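Records and Paper Handling, Unit 5: Pouches, Sleeves and Loose Sheets
Notes for the Fliltville evening group, 2019-11-18

Okay, picking up where we ran out of time. We'd finished boxes and folders and somebody asked about zip pouches, and I said "next week" in a slightly panicked voice, so here we go!

I like zip pouches a lot more than I used to. When I started at the Sisay archive room everything loose went into a manila envelope, and you had to open the envelope to find out what was in it, and then of course you had to put it all back (and half the time it went back into the wrong one). A clear pouch lets you read the top sheet without touching it. For a working file, the kind people pull out three times a day, that saves a lot of wear on the paper.

The size question first. You want the sheet to lie flat with a narrow margin of clear plastic around it. If you're bending a corner to get the zipper shut, the pouch is too small, so go up a size. If the sheet slides from one end to the other when you tip it, go down one. With the zipper, look for the slider before you pull anything. I've watched people tug at the wrong end until the track pops, and I've done it myself more than once.

Clear pouch, green zipper, one white sheet inside: 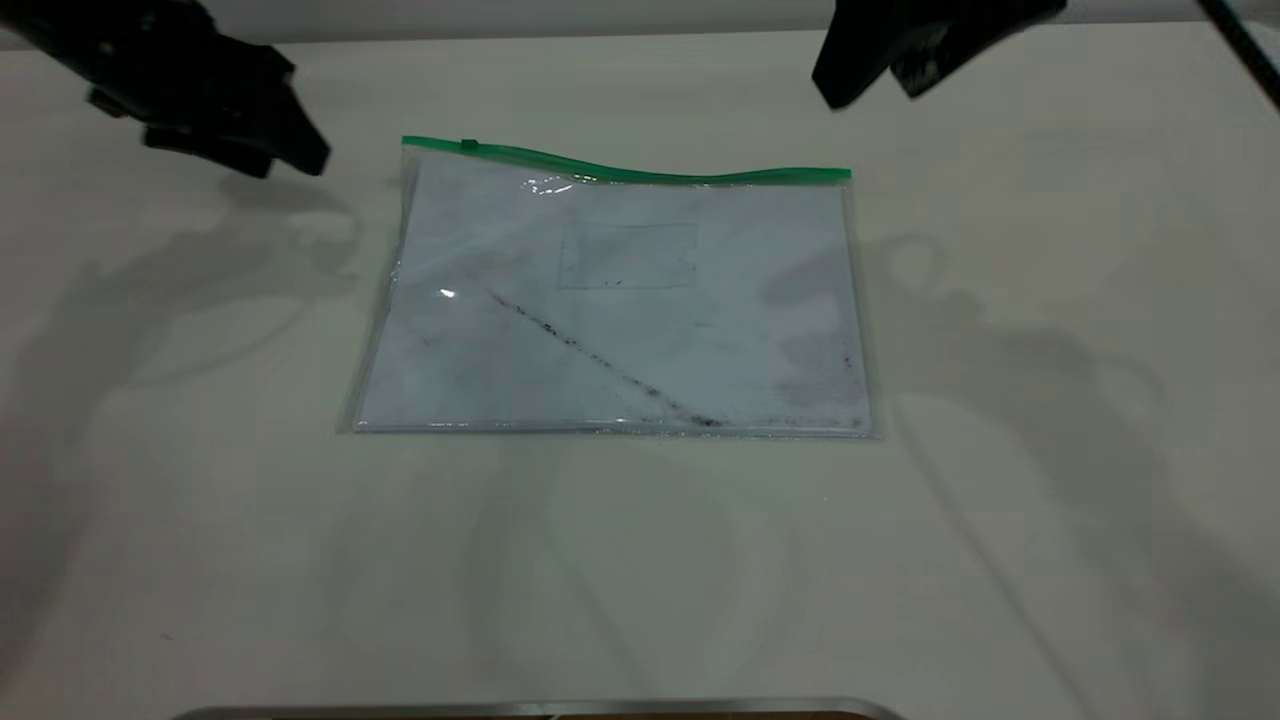
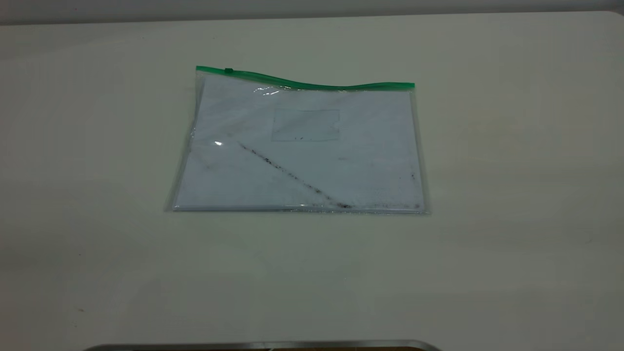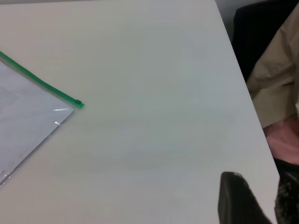
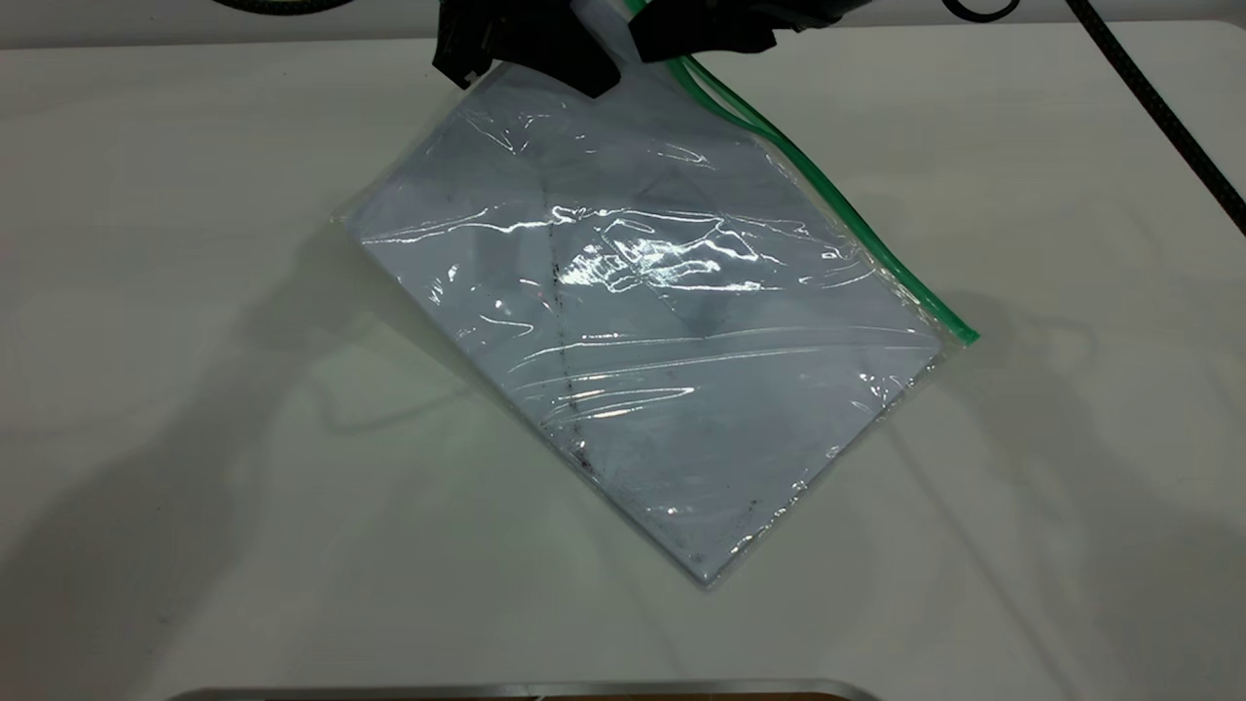

Now, dirt. Pencil dust, eraser crumbs, that gray stuff that comes off old carbon copies: whatever is on the sheet when it goes in will stay in there and get rubbed around. Brush the sheet first, from the middle out to the edges, with the soft brush and never with your hand. Then turn it over and do the back, which everyone forgets. If a mark doesn't lift with the brush, leave it alone and write "surface marks" on the log sheet. We don't erase in this class. Erasing is in February, with the people who do the conservation module, and they can have it.

Labels go on the outside, bottom left corner, in pencil on a paper label. Please don't write on the plastic with a marker. It looks great for a week and then it's all over your fingers.

A word on storing them. Pouches are slippery! A stack of 18 will hold if the table is level and nobody bumps it. I wouldn't go higher. Better to stand them in a box with a divider every few pouches, zippers all facing up. The Dusora branch has 2,945 of them filed that way, and I could find the one I wanted in under a minute, which I can't say for my own desk.

For anything you plan to keep for decades, ask the supplier what the plastic is and get the answer in writing. The Breren handout from Unit 2 has the list of what to ask for, on the back page.

To do before next time: take five loose sheets from home (nothing precious, please), brush them, pouch them, label them, and fill in one log line for each. Bring the log and leave the pouches at home if they're a nuisance to carry. Reading is page 81 of the course pack, plus the short bit on folded sheets right after it. We'll start with folds, so bring one sheet that has been folded for a long time if you've got one.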